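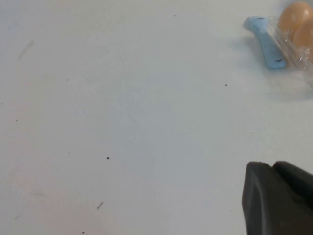 2025年3月29日　本报科技版记者

跑Hamdan园区这条线也有几年了，看机械手抓东西居然还能看得手心出汗，这回算是头一遭。Arkska的测试间这个月在做一轮夹爪对比，我磨了好久才磨到一个下午的旁观名额，去之前还以为顶多待一个小时，结果天黑了才出来（晚饭都错过了）。

先把事情说清楚：参加对比的一共有4款夹爪，都是两指平行开合的那一类，轮流装到同一条机械臂上，腕部相机不换，控制器也不换，抓的东西也是同一批。到我去的那天为止，他们已经记录了2,836次抓取，每一次都有腕部相机的录像，抓没抓稳、有没有滑、放下去的时候有没有磕到，逐条标注。光是看表格我眼睛就花了。

物件单子我要来看了一眼，一共134样，从螺丝刀到毛巾都有，最让工程师头疼的一栏叫“易碎及软包装”，鸡蛋就在这一栏里。带壳的生鸡蛋，外面再裹一层透明塑料包装，听着简单吧？我也这么想的。可塑料膜会反光，一道一道的亮点，相机一看就容易犯糊涂，分不清哪里是膜、哪里是蛋。膜又皱，夹爪碰上去先压到的是空气，力反馈慢慢悠悠地上来，等控制器觉得“碰到了”，手指往往已经多走了一小截。负责调试的工程师跟我说，他们组里管这一小截叫“学费”，交一次就擦一次桌子。

我旁观的那段主要是在比指垫。Covutden送来的两款，一款指垫偏硬，一款偏软，外形差不多，我站远一点根本分不出来。硬的那款抓工具类特别利索，夹住就走，一点不晃；换到鸡蛋包装上就得把速度压得很低，看着都替它着急。软的那款正好反过来，碰到蛋的时候很温柔，可是抓细长的塑料件会往一边偏，我看它夹着一个小件转了小半圈，停在半空，那个角度说不出的别扭。工程师倒很淡定，在表上打了个记号，下一个。

另外两款是Arkska自己做的，一新一旧。旧款已经在Hamdan的分拣线上用着了，从去年11月上线到现在，大家对它的脾气都摸得很熟，这次主要拿来当参照。新款的变化在指尖的形状，做得更圆一些，说是为了能从侧面慢慢贴上去。我个人最喜欢看新款，动作有点像我外婆在菜场挑鸡蛋，先挨着，停一下，再收紧。当然了，喜欢归喜欢，分数是另一回事，他们现在还不肯告诉我排名，问了三遍都被笑着挡回来了！

还有一个我事先完全没想到的麻烦：白桌面。我以为白色最干净最好认，工程师说对腕部相机来说，一大片浅色台面其实挺难伺候，曝光稍微一飘，整张画面就灰掉或者白掉，浅色物件的边缘跟着发虚。他们试过铺深色垫子，识别是好了一些，可是客户现场不少就是白台面，测试间里成绩再漂亮，搬过去照样抓瞎，所以最后还是铺回白的。桌面上的小黑点、小划痕也有人专门提过意见，怕软件把它们当成零件去抓。他们的做法是留着不管，让软件自己学会忽略。据说早期版本真的对着一个小黑点伸过手，很认真地夹了一把空气，这段录像在组里流传了很久，可惜没给我看。

控制器这边也有点小争论。现在用的是Trendengate的控制器，优点是稳，缺点是力控的刷新率大家都嫌不够快，抓硬东西无所谓，抓蛋的时候就差那么一点点。组里有人主张这一轮测完马上换一款再跑一遍，也有人觉得变量太多，换了控制器前面的数据就没法直接比了。我听他们隔着桌子辩了快20分钟，谁也没说服谁，最后先去续了一圈咖啡。我站在旁边听得津津有味，虽然有些缩写到现在也没弄懂，回来查了半天，查到的还跟他们说的不是一个意思。

规则方面多说两句，有读者之前留言问过这类测试公不公平。他们的办法是每样东西连抓5次，中间不许调参数，抓完才可以换夹爪；物件的摆放位置每次都稍微挪一挪，有时候就放在相机画面的边角，只露出一部分，考验机械臂会不会先退回来重新找角度。我看到有一次东西都快出画面了，机械臂愣是绕了一圈又凑回来，我在旁边差点鼓掌。人工干预要单独记录，算半次失败，这一条据说开会吵了挺久才定下来，Covutden那边一开始嫌太严，后来也接受了。

接下来的安排：剩下的物件大概还要再测几周，软包装这一栏会加测一轮，专门看不同灯光下的表现。Arkska说完整结果会先发给参与的各家，之后再公开一份简版，录像会不会一起放出来还没定。我已经厚着脸皮预约了灯光那一轮的旁观，到时候再来跟大家汇报。要是有做包装的读者对透明膜反光有什么好办法，欢迎来信，测试间的几位真的很想听。

相关报道
Hamdan分拣线夜班见闻：机械臂和人怎么排班
Trendengate控制器固件更新，力控部分改了哪些
腕部相机装高一点还是低一点？三家的做法不一样
Covutden开放指垫试用申请
读者来信：软包装抓取的几个土办法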